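Grilthorpe Home Help > Storage and Sorting > Medicine and first aid

Keep the boxes or put everything in one plastic container?

Baltazar Maldonado
Posted in August

I am sorting out the family medicine, which up to now has lived in two kitchen drawers and a shoebox. I covered the table with white paper so I could write on it as I went. What I have to work with is a frosted plastic container with ribbed sides and a lot of cardboard boxes, among them a yellow and maroon one with Chinese printing.

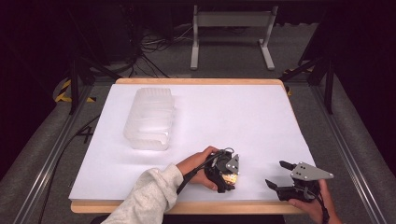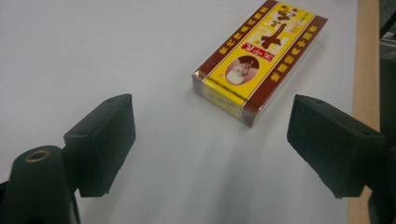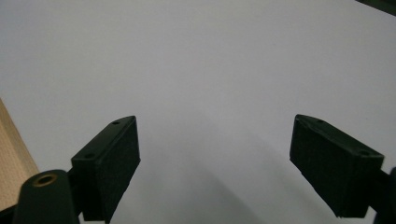

Should medicine stay in its cardboard box when it goes into a plastic storage container, or is it all right to throw the box away and keep only what is inside?

The container is a decent size but the boxes take up most of it. If I flatten them I could fit everything in one place. My mother reads Chinese and I don't, so for some of these I depend on her to tell me what they are. She lives in Zepeda and visits on weekends. I would like the whole thing to make sense to both of us. It will go on a shelf in the hall closet, which has a door but no lock.

5 replies to this thread, 3 marked as answers

marshlight
Keep the medicine in its original box. The box usually has the name, the strength, the directions, the expiration date and the lot number, and the strip or bottle inside may not have all of that. Once a strip has been cut or partly used, the date is often the first thing to go. The folded leaflet should stay in the box as well.

For anything printed in a language that not everyone in the house reads, put a plain white label on the outside of the box. Write on it:

What it is called in English
What it is for
Who it belongs to
Expiration date, with the month written out
Date opened

Have your mother do this part with you the next time she is over. Don't go by the picture on the front or by the color of the box, and don't rely on a phone translation for the dose. A pharmacist can look at anything the two of you are not sure of, and should be asked if any of it is going to be taken along with a prescription. Take the whole box with you, leaflet included.

Put the label on a blank part of the box so that none of the original printing is covered. If there is plastic wrap on the outside, press the label down well or tape over it — paper labels tend to lift at the corners on a shiny surface.

As for space, stand the boxes on end like books, with the name facing up. I keep 11 boxes in a container that held far fewer when they were lying flat. Creams and tubes go in a zip bag at one end.

Also, the hall closet is a better choice than a bathroom, but with no lock it needs to be a high shelf if children ever visit.

tess_in_kandano
I throw out all the boxes and have never had a problem. I just use a marker on the strips. Saves a ton of room.

marshlight
A marker rubs off foil. I would not do it, and certainly not with something I could not read in the first place.

oldporch
Agree with keeping the boxes. Some things to add from doing this for my father's house in Grarevitz, where there were more than 200 items by the end, counting bandages and cough drops.

Go through the dates before you buy another container. A good part of what we had was expired and left in bags, so the space problem was smaller than it looked. Many pharmacies take old medicine back. Ours did it on Thursday only, so call ahead. Don't flush things unless the leaflet or the pharmacist says to.

Make 2 groups, things in use now and things kept just in case, and don't mix them. The in-use group can be a small open bin. The other one can go in the frosted container with a lid, if yours has one. With cloudy plastic you can tell there is something inside but you can't read it, so tape a list to the front. I wrote ours with the English name on the left and my father's own name for the thing on the right, and he was able to find what he wanted after that. Your mother could fill in the right side in Chinese.

I bought a pack of 100 labels and used nearly all of them, mostly because my handwriting is large.

Don't put a strip back in the wrong box. It is easy to do when several are open on the table, so open one, check it, label it, close it, then pick up the next.

Baltazar Maldonado
Thank you. I will keep the boxes and stand them up. My mother is coming on the weekend and she has already asked for a list in both languages — she wants it on the inside of the closet door as well. The cough syrup is too tall for the container, so that is going beside it for now.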